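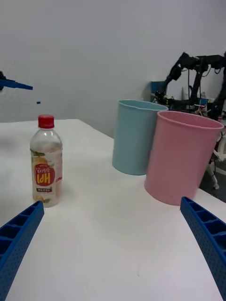 I'm looking for people to come and teach our robot to do small, boring table jobs, and you don't need to know a thing about robots to be good at it. You'd sit in a chair with a controller in each hand, and the arms copy what your hands do. The view you get from the wrist camera takes a little getting used to. It's mostly two big blue fingers and whatever happens to be in front of them, which for this round means a bottle with a red cap and a couple of plastic cups, one blue and one pink. First-timers tend to reach way past the bottle and then laugh at themselves. You'll be over that by your second coffee!

My name's Natanael Rocha and I run the demonstration sessions at Skutden. We're a small outfit on the ground floor of the Grimwood building, and I'm the one who'll answer your email, let you in and sit next to you while you learn. The call is open from 2024-10-22 until the slots are gone.

What you'd be doing

One demonstration is one short run of the task, start to finish, done by you through the arms. You bring a gripper in to the bottle, close on it, lift it, tip it over whichever cup I call out (blue or pink), then stand it back on the table and open up again. The cap stays on the whole time, so nobody gets wet. Then you back both arms out to the sides, I move the bottle to a new spot, and you go again. Each person records 100 of these, spread over as many visits as we agree on.

I want your way of doing it, wobbles included. If you come in too low and have to back off and try again, keep going, please don't stop and apologize to me. Those recoveries are useful and I keep them. The only runs I throw out are the ones where something falls off the table or the recording glitches.

You'll also do a short set with just the cups, where you move one away from the other and bring it back. They start out close together, rims nearly touching, and getting a finger in between is fiddlier than you'd expect (I still knock the pink one). 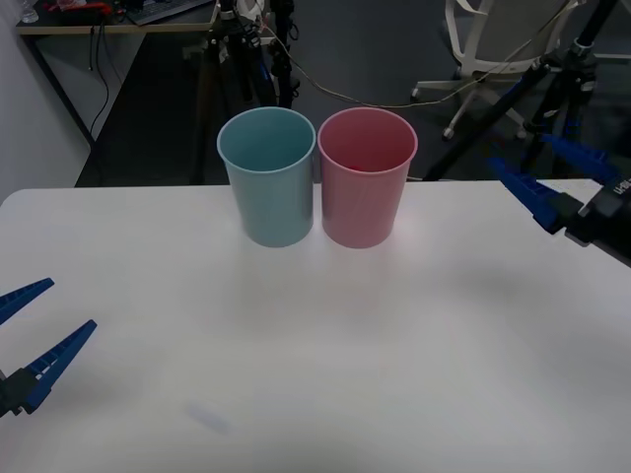

Who I'm after

Anyone 18 or over who can sit comfortably and use both hands for a while. Left-handers, please write to me! Almost everybody so far has been right-handed and I'd love a better mix. Glasses are fine. Gamers are welcome, and so are people who have never held a game controller in their lives. My best demonstrator last round was a retired piano tuner who had no patience for video games and all the patience in the world for that bottle.

It's probably not for you if screens make you motion sick. You can look straight at the table instead of the monitor, and plenty of people do, but some of the practice is done on the wrist view only. Tell me if you're not sure and we'll try ten minutes of it before you sign anything.

How a session goes

You come to room 41. I show you the stop pedal first, and you press it a few times until it feels silly. After that you get free play with the arms and an empty table, then the objects come out and we practice slow approaches. The habit I care about most is opening the gripper wide well before you get to the bottle. Line it up so there's a finger on each side, look, then close. 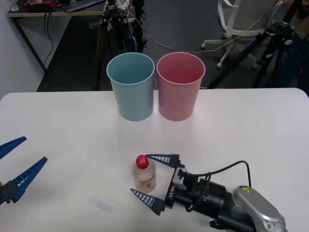 Right gripper open, one finger on either side of the bottle.

Once you're comfortable we start recording. The controllers are the Joshi handles, which are light but do make your thumbs tired, so we break whenever you like and there's a couch in the hallway. I'll be in the room the whole time, usually just off to the side, and I hush up once the recording light is on.

Between runs, I reset and you wait with your arms parked. It's a good moment to shake your hands out or tell me the tracking feels off. If one arm seems to lag behind you, say so right away, even in the middle of a run.
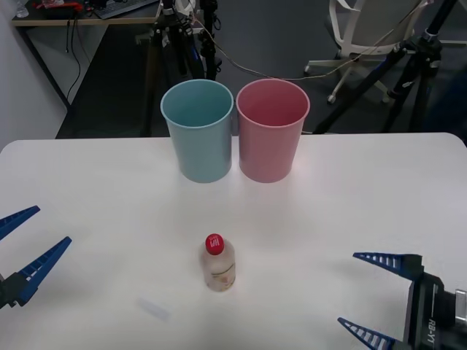 Grippers open and out to the sides, bottle on its own in front of the cups.

Pay and the small print

You get $360 for the full set, paid within 7 days of your last visit. If you decide partway through that it isn't your thing, you're paid for the part you did. Bus fare or parking is on us, just hang on to the ticket.

We record the arm movements, the gripper positions and the table cameras. No sound. The files get a number in place of your name and are stored in Cultero, our in-house archive, and you can ask me to delete yours at any point before the set is closed at the end of the round. The consent form is two pages and I'll send it ahead so you can read it at home.

How to sign up

Write to the Skutden sessions inbox with "bottle and cups" in the subject line. Give me your first name, which hand you write with, and a few times that suit you (evenings are okay too). Short sleeves or sleeves you can push up are best, and leave big rings at home, they click on the handles. I usually write back the same day, and I'll send directions to the side door with the confirmation.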